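스털트우드 야간조

우리 작업실 이름은 스털트우드다. 왜 영어 이름이냐고 물으면 나도 모른다. 내가 들어왔을 때 이미 문에 그렇게 붙어 있었고, 배달 기사님들은 전부 "스튜디오우드"라고 부른다. 아무튼 나는 거기서 야간조를 했다. 저녁 여덟 시에 들어가서 새벽에 나오는 자리인데, 사람보다 코스티아랑 보내는 시간이 훨씬 길었다.

코스티아는 집게다. 정확히는 손에 쥐고 쓰는 집게랑, 그 집게가 배운 걸 따라 하는 팔이랑, 둘을 이어 주는 프로그램을 통틀어서 그렇게 불렀다. 낮조 사람들은 "기계"라고만 했는데 밤에 혼자 있으면 이름이라도 불러야 덜 심심하다(진짜다, 해 보면 안다).

일은 단순했다. 내가 집게를 쥐고 물건을 집어 옮기는 동작을 여러 번 보여 주면 프로그램이 그걸 모으고, 다음 날 팔이 똑같이 해 본다. 한 번 보여 줄 때마다 번호가 붙는다. 문제의 번호는 1014번이었다.

그날 밤 10월치고는 꽤 추웠고, 나는 난로를 발밑에 두고 싶었지만 바닥이 카펫이라 금지였다. 1013번까지는 멀쩡했다. 그런데 1014번을 찍고 저장을 누르니까 화면에 이렇게 떴다.

"파지 상태: 쥐고 있음."

나는 아무것도 안 쥐고 있었다. 집게는 쫙 벌어져 있었고. 혹시 손잡이가 눌렸나 싶어 놓았다가 다시 잡아 봤는데 그래도 쥐고 있음. 껐다 켜도 쥐고 있음. 그때 들여다보던 게 이거다.
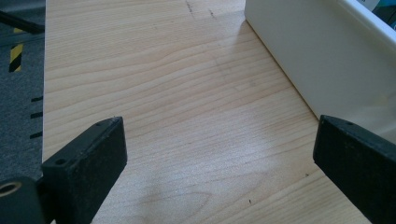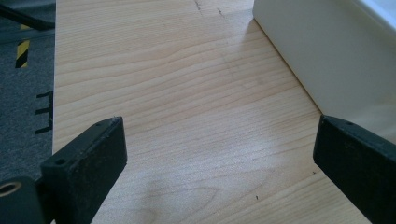

처음엔 웃었다. 야, 너 뭐 쥐고 있는데? 하고 소리 내서 물어보기까지 했다. 그런데 새벽 두 시쯤 되니까 좀 안 웃기더라. 센서값을 열어 보니까 0이 아니라 13에서 딱 멈춰 있는 거다. 단위가 뭔지는 설명서에도 안 나와 있었는데, 어쨌든 13이면 코스티아 기준으로는 "가벼운 걸 살살 쥐고 있다"는 뜻이었다. 달걀 같은 거. 병아리 같은 거. 나는 그 생각을 하고 나서 괜히 집게를 조심조심 내려놓았다. 바보 같지만 진짜로 그랬다.

원래는 여기서 멈추고 고장 신고를 해야 한다. 양식도 있다. 주노라 창에 들어가서(주노라는 우리가 쓰는 기록 프로그램인데 느려 터졌다) 빨간 단추를 누르고, 언제부터 그랬는지 쓰고, 장비에 딱지를 붙이고, 퇴근하면 끝이다. 그런데 그 주에 채워야 할 분량이 27개 남아 있었다. 빨간 단추를 누르면 그게 고스란히 다음 주로 넘어간다. 나는 빨간 단추 위에 마우스를 올려놓고 한참 있다가, 표시만 무시하고 계속 찍었다. 손은 잘 움직이니까. 벌리면 벌어지고 오므리면 오므라드니까. 글자 하나 틀린 것 가지고 뭘, 하고.

그래서 27개를 다 찍었다. 전부 "쥐고 있음"으로.

사고는 그다음 날 낮에 났다. 나는 자고 있었고 전화로 들었다. 낮조가 내 기록을 팔에 넣고 돌렸는데, 팔이 시작하자마자 물건 쪽으로 가지를 않더란다. 허공에서 멈칫하더니 빈 집게를 벌린 채로 통까지 천천히, 아주 천천히 갔다고. 거기서 뭘 내려놓는 시늉을 하고, 또 돌아와서, 또 갔다고. 그걸 여덟 번 했다. 낮조 사람이 답답해서 정지 단추도 안 누르고 손을 뻗어 물건을 밀어 주려고 했는데, 그때 팔이 돌아오다가 손목을 쳤다. 자기가 벌써 물건을 들고 있다고 믿으니까 앞에 뭐가 닿아도 그게 물건 무게인 줄 알고 안 멈춘 거다. 뼈는 괜찮았고 멍이 들었다. 꽤 큰 멍이었다.

나는 그 전화를 이불 속에서 받고 그대로 앉아 있었다. 13이라는 숫자만 계속 생각났다.

점검은 아랑고에서 나온 기사님이 했다. 집게를 분해해서 안쪽을 보더니 선 피복이 벗겨져서 값이 떠 있었다고, 이런 건 한 시간이면 고친다고 했다. 한 시간. 그러고는 언제부터 이랬냐고 묻는데 대답이 목에 걸려서 안 나왔다. 결국 말했다. 1014번부터요. 알고 있었어요. 기사님은 나를 한번 쳐다보고 종이에 숫자를 적었다. 혼내지는 않았는데 차라리 혼났으면 싶었다.

그 뒤로 바뀐 게 몇 개 있다. 시작하기 전에 집게를 빈 채로 벌려 놓고 값이 0인지 확인하고, 0이 아니면 저장 단추가 아예 안 눌린다. 팔이 도는 동안에는 테이블 안쪽으로 손을 못 넣는다. 못 채운 분량은 그냥 못 채운 걸로 넘어간다(이건 내가 회의에서 우겨서 들어갔다. 목소리가 좀 떨렸지만).

멍든 사람한테는 사과하러 갔다. 귤을 한 봉지 사 갔더니 그걸 까면서 하는 말이, 팔이 너무 조심스럽게 움직여서 뭔가 들고 있는 줄 알았다는 거다. 그래서 자기도 잠깐 들여다봤다고. 빈 집게 사이를.

내 27개는 1014번이랑 같이 지워졌다. 지우기 전에 하나만 틀어 봤는데, 화면 속에서 내 손이 움직이는 속도가 중간부터 눈에 띄게 느려져 있었다. 나는 그렇게 찍은 기억이 없다. 새벽이었고 졸렸으니까 그랬겠지. 아무튼 그날도 저녁 여덟 시에 출근해서 집게를 벌려 놓고 값을 확인했다. 0이었다. 한 번 더 확인하고 1번부터 다시 찍기 시작했다.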